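Search this wiki Go Advanced

Household robot chores

Last edited 3rd June by Iman Ait Brahim

Household robot chores are home tasks handed to a machine, mostly laundry, dishes and tidying. Partly solved. Cloth is still the hard part — it folds, sags, hides its own edges. Work splits into gripping, carrying and loading, each with its own failure rate.
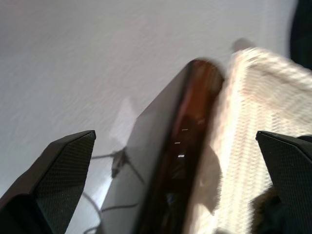
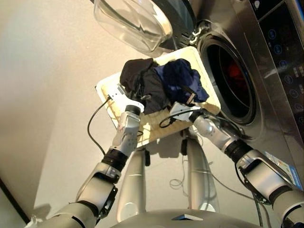

Can a robot do a full load of laundry alone yet?

Some can in a lab, slowly, with a person nearby to fix mistakes. Not dependable enough for most homes.

Testing. The Praten trial logged 1,424 loading attempts, 700 of them scored as clean. Zirno ran a smaller set, 100 attempts, mixed fabrics. Socks did worst in both. Results are hard to compare becuase each lab counts a dropped item differently.

Shop floor. Bautista moved the same methods to linen sorting in Esmont, 4,000 pieces in the first run. Flat towels fine, fitted sheets still done by hand. Second run planned for November.

Contact us | Copyright Esmont Open Reference | Back to top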